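Wavby Forum > Home and Table > Cardboard box with a ramp, keep or throw?

Mostivholm
25 July 2024
Good evening. I have made a small open box from cardboard with a sloping piece inside, for rolling a juggling ball. It lives on our pine table between the other things, and my family would like the table back. Please tell me what you think.

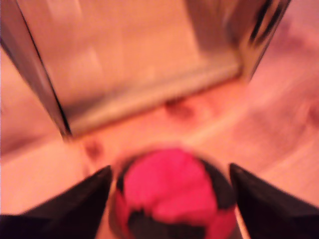
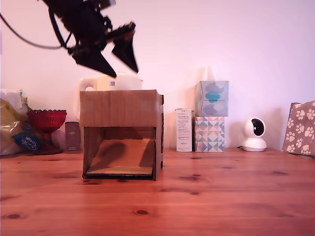
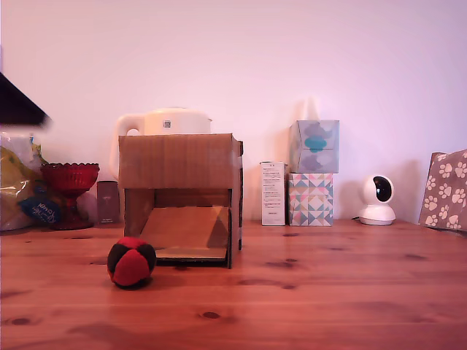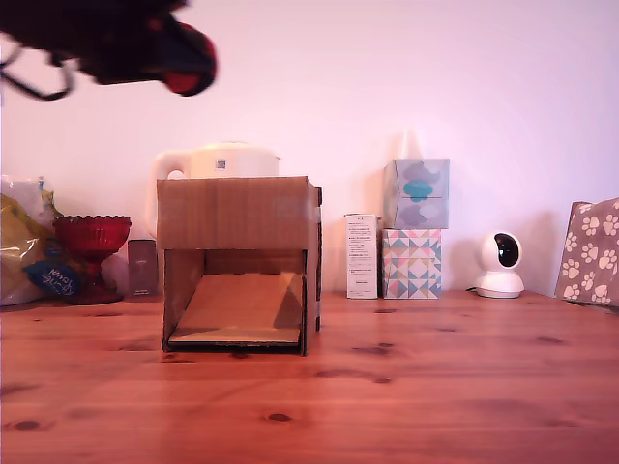 I started it in May and I have changed the slope 5 times. I would like to keep it there, but I can move the red glass bowl to a shelf if this is the problem.

Nakpan
Keep the box, move the bowl! A hard floor and red glass on a foot are not good friends with ball games. I lost one in the same way.

Plindon
I do not agree. The bowl is the nicest thing on the table. I would put away the tissue boxes and the plastic bag first, then look again.

Mostivholm
The tissues must stay, we have colds in this house all the year. The bag can go in the cupboard.

Nakpan
Is the slope glued? Mine was only laid inside and it moved after each throw.

Mostivholm
Not glued. I take it out when I want to change the angle.

Plindon
Then fold it flat after playing and you have your table again. It takes less place than one tissue box.

Mostivholm
This I can try. I will write again in 7 days.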